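[Clube-Robótica] Cena de simulação para a prova de arrumação: esclarecimentos às equipas

De: Divina Lacson
Para: lista do Clube de Robótica de Dorkby
Data: 17 de agosto de 2021

Exmos. Senhores, caros membros,

Em resposta à mensagem de Ragnheiður Mikkelsen, que se transcreve no final, a coordenação do Clube presta os esclarecimentos seguintes, válidos para todas as equipas inscritas na prova de arrumação do Torneio Moriarty.

A fase de qualificação decorrerá integralmente em simulação. A cena de referência está disponível no repositório do Clube, na pasta Flistport, e substitui a versão distribuída antes da interrupção das aulas. As equipas que ainda trabalhem sobre a cena antiga deverão atualizar os ficheiros antes de submeterem qualquer resultado, sob pena de este não ser considerado.

A cena inclui o braço robótico, o armário com gavetas, a loiça (pratos, canecas e uma tigela), alguns objetos pequenos e os dois cestos de plástico, um amarelo e um escuro. A tarefa consiste em transferir para os cestos os objetos indicados na ficha de cada ensaio. A banana e a lata contam como alimentos; o boneco conta como brinquedo. O armário não intervém nesta fase e deve ser tratado apenas como obstáculo.

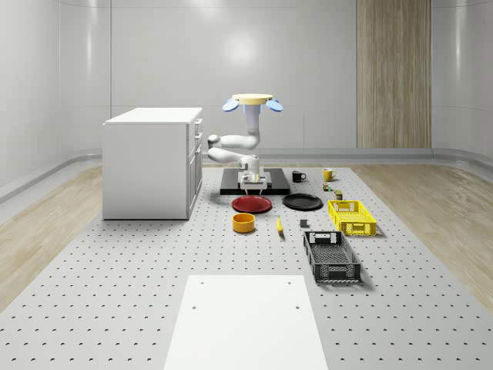

No que respeita às posições iniciais, a organização aplicará a cada ensaio uma pequena variação aleatória, igual para todas as equipas. Não é permitido alterar a geometria dos objetos, os parâmetros de atrito nem a base do braço. É permitido modificar o controlador, o planeador de trajetórias e a estratégia de preensão.

Cada equipa submeterá um único controlador, que será avaliado em 200 ensaios. Um ensaio termina quando todos os objetos da ficha estiverem no cesto correto ou quando se esgotarem 800 passos de simulação. A queda de um objeto para fora da plataforma implica a anulação do ensaio, sem repetição. Em caso de empate, prevalece a equipa com menor número total de passos.

Quanto aos pratos, confirma-se que a preensão pelo bordo é aceite. Reconhece-se que se trata do caso mais exigente da prova, dada a reduzida altura das peças, e por esse motivo os ensaios com pratos terão ponderação dupla.

As submissões deverão ser enviadas até ao final de outubro, acompanhadas de um relatório com o máximo de cinco páginas. O modelo do relatório é o do ano anterior, com uma secção adicional sobre os ensaios falhados. Estão inscritos quase 35 estudantes, pelo que se solicita que cada equipa designe um único interlocutor.

Com os melhores cumprimentos,

Divina Lacson
Coordenação do Clube de Robótica
Escola Secundária de Dorkby

> De: Ragnheiður Mikkelsen
> Assunto: Cena de simulação para a prova de arrumação
>
> Exma. Senhora Professora,
>
> Em nome da equipa Dollavgate, venho solicitar esclarecimento sobre três pontos do regulamento.
>
> 1. As posições iniciais dos objetos são fixas ou variam entre ensaios?
> 2. É admissível pegar nos pratos pelo bordo? O regulamento refere apenas "preensão estável", sem mais indicações.
> 3. O armário faz parte da tarefa? Na versão anterior da cena, as gavetas podiam ser abertas.
>
> Agradeço ainda a indicação do prazo para entrega do relatório.
>
> Com os melhores cumprimentos,
> Ragnheiður Mikkelsen

2 respostas · 0 partilhas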